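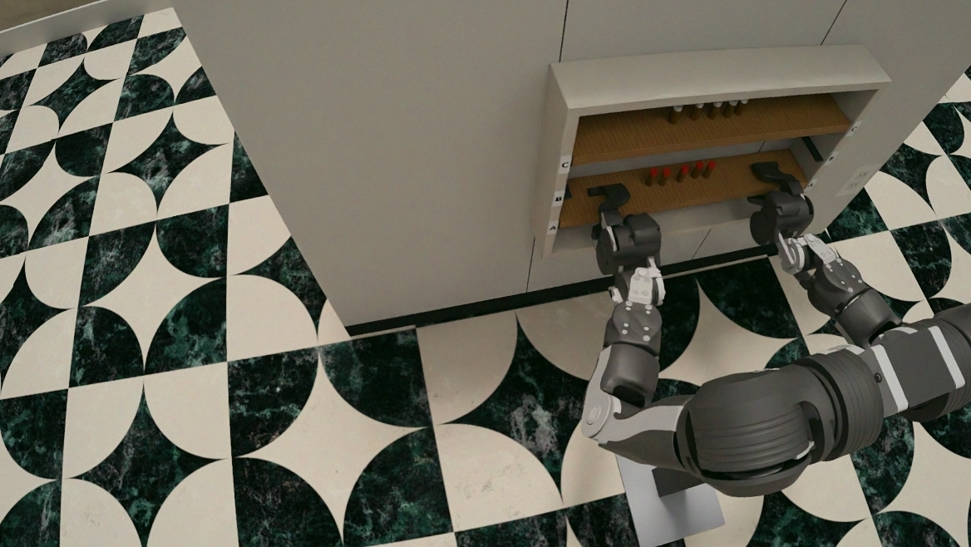

# Which papers should I keep after moving, and for how long?

**Anum Niazi**

Good evening to all. In July we moved to a smaller flat in Grudbridge and I am now sorting the papers which came with us. My mother kept everything, and I have learned this habit from her very well. There are electricity bills from our first rented room, payslips, guarantees for machines we do not own any more, letters from the school, and many envelopes where I have written "important" without writing what is inside.

My husband says that we can throw away everything older than two years. I am not so sure. The letting agency, Jafri, once asked me for proof of a deposit which was paid long before, and I was very glad that I had the receipt. On the other hand, I have never needed an old water bill in my life.

I would like to know:

- which papers do you keep for ever,
- which ones can go after some time,
- whether you make scans, and whether you then trust the scans,
- what you do with papers in another language. Some of ours are not in English and I cannot ask for a new copy easily.

I have already bought folders, 16 of them, because there was an offer. Maybe this was too early.

Thank you in advance for your patience with a long message.
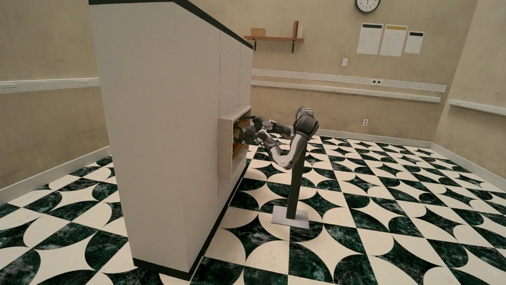 ## Replies

**Cidero**

Keep birth, marriage, passport, pension, house. Throw the rest. I did it in one weekend and I don't miss anything. Guarantees are rubbish when the machine is gone, why do you even have them?

Buy a shredder, not the cheapest one. Mine stopped after the second bag and I finished with scissors.

**Ikex**

I worked for a long time in a small accounts office, so I have an opinion about this, but please check the official guidance if tax is involved. The rules are different for people who are employed and people who work for themselves.

I would not begin with the question of age, as your husband does. I would begin with a different one: if I lose this paper, who can give me another, and how difficult will it be? A bank can usually send an old statement. A school abroad which has closed cannot send you anything. With this in mind, I make the groups in the following way.

**Keep always.** Certificates of birth, marriage and death, diplomas, decisions about residence or citizenship, adoption papers, anything about a pension, wills. All your foreign originals also belong here, together with their translations. Do not take out the staples! With a certified translation the pages should stay joined, and I have seen one refused for exactly this.

**Keep as long as the thing lasts.** Tenancy agreement, car papers, insurance policies, receipts for expensive purchases. When the tenancy ends, wait until the deposit has come back and there is no quarrel with the agency, and then wait a little more.

**Keep for a limited time.** Payslips, tax letters, bank statements. For these I follow the official period and add two years, only for my own peace.

**Let go.** Utility bills when the account is closed and paid, instructions you can find online, old envelopes, school letters about a trip that everybody has forgotten.

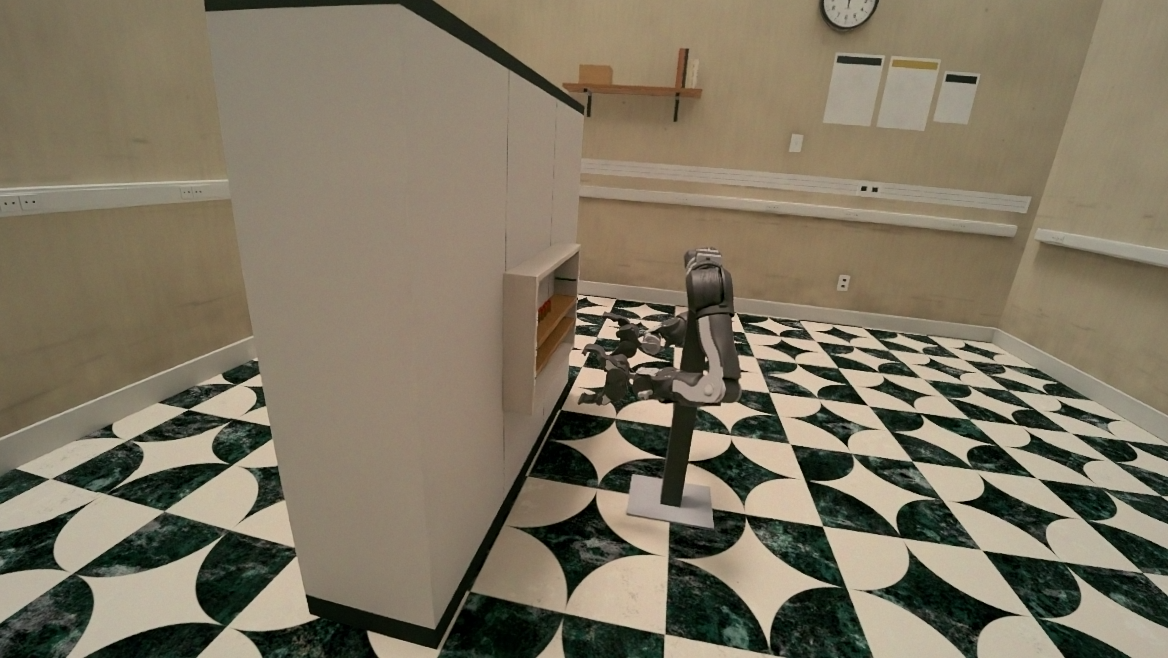

The first group should be kept apart from the others, in one folder that you can carry out of the house in one hand. Put it somewhere dry, and write its place down for your husband, who will otherwise phone you at work. The second and third group you open more often, and they can stay in sight. A small open shelf on the side of a tall cabinet does very well, and if there are only a few red things on an upper shelf, as there, then you have the others to try your folders on. Measure the depth first — a lever arch file can stick out, and then people catch it with the elbow. Please do not put the passports in such an open place.

About scans: yes, I make them, but I treat them as a help for finding and not as a replacement for the first group. Give the file a name that starts with the year and then the sender, in the same order every time. Keep a copy on a second disk which does not live in the same flat. Open a few of them once a year to see that they still open.

For the envelopes marked "important", take a small number each evening, after dinner, with the television off. If you do it all together you will get tired, and tired people either throw out everything or keep everything. You can return the folders you do not use, if the shop still accepts them. 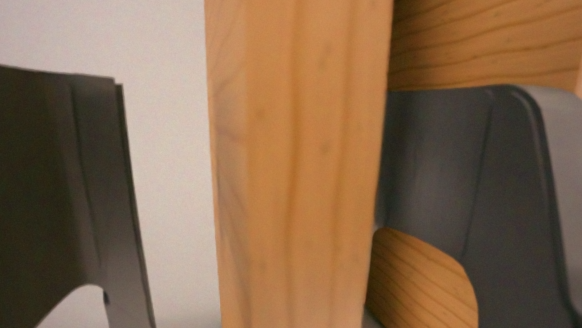

**Rami Azar**

I agree with most of this, but I would be slower with the utility bills. When I applied for a parking permit they wanted proof that I had lived at the address without a break, and the old bills were the only thing with my name on it. I now keep the last one from every address, it takes almost no space.

For the foreign papers, I also put a note in English on the front, in pencil on a separate sheet and never on the document itself. It says what the paper is, who issued it and which name is written there, as my surname has been spelled in several ways. My sister had to find my diploma once when I was travelling, and she does not read the language.

**Anum Niazi**

Thank you, this is very useful, also the part with the staples, which I was going to remove tomorrow. I will keep the last bill from every address. The guarantees have gone into the bag for recycling this evening — Cidero was right about them, even if he was a bit strict.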